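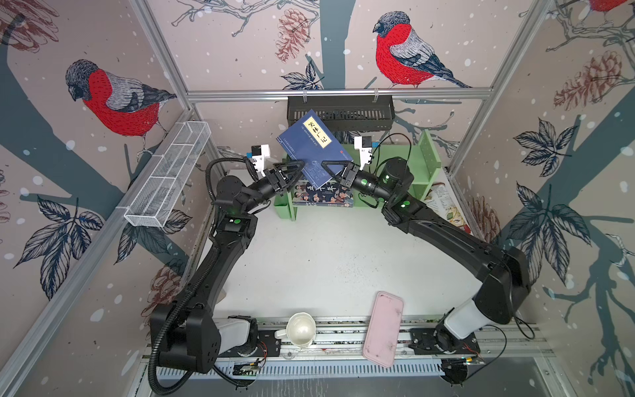
Sayaka Koyama wrote to us that she used to buy a second copy of a book sooner than look for the first, and that since her desk was put in order she has only bought one book twice, and that was as a present.

We get a fair number of letters like hers, and they describe what we do quite well. Ridberg is a small firm in Hendalier. We put working desks and small home libraries in order, and we lend and sell Chinese books to people who read them or are learning to.

How we started

Ridberg began as a lending shelf in the back half of a stationer's on Lombardi Street. The shelf held 80 titles, most of them Chinese classics and collections of short pieces, and readers took them home for a month at a time. They came back with shopping lists, train tickets and sometimes a spoon between the pages. When we asked people where they kept their books, the usual answer was on the desk, under something.

One borrower asked if we would come and sort hers out. We did it in an afternoon and charged her for the bus fare. Her sister rang the week after. The stationer's closed a few years later and we took over the whole of the ground floor, which is where we still are.

What we do now

There are three of us, and we all do the visits. We have now worked in 300 homes, plus a handful of offices and one dental surgery. The lending library has grown to 1,337 books and is still open to anyone who lives in Hendalier or can get here.

A desk visit lasts a morning. We take the books up one at a time and ask whether you are reading it, using it or keeping it. Books you are reading go within reach of your chair. Books you use, such as dictionaries, go upright at the back of the desk. The rest go to a bookcase, a friend or the library, as you choose. Leaflets and pamphlets are stood up beside the books so they don't slide about underneath them. We leave mugs alone – people like them where they are – but we do suggest a hand's width between a full one and anything made of paper.

Our Murnon desk plan is for people who would sooner do it themselves. It is a printed sheet and a phone call. Most people need the phone call.

The books

Readers often ask where to begin. 笑林广记 is a collection of old jokes, many of them very short, and is borrowed more than anything else we have. Some of the jokes are rude and a few need a note. 小窗幽记 is made up of short sayings and is easy to pick up for five minutes. 易经 goes out less often, but whoever takes it tends to renew it.

Volumes in matching covers are the hardest to keep straight. They look well together and they are easily put back in the wrong place. We stand them with the title facing the reader where there is room, and where there isn't we ask people to agree on an order and keep to it. By title is fine. So is by how much you like them.
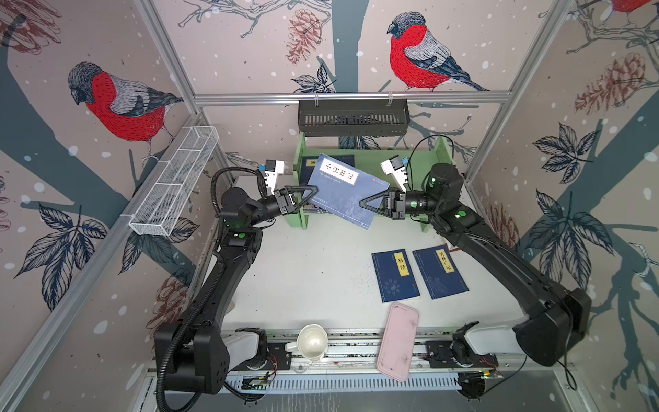
Dark blue volumes and a light green shelf, with 小窗幽记 held up above it.

Visits and prices

Desk visits are charged by the morning, bookcases by the day. Please ring first so we can talk about how many books there are and whether the stairs are steep. We do not throw anything away without asking, and we do not take books in part payment, though we are offered them.

The library is open from ten until four, and closed for most of October when we check the shelves. Borrowing is free. Late books are fined at a level that has not changed since the stationer's, and there is a box by the door if you would like to return one without a conversation.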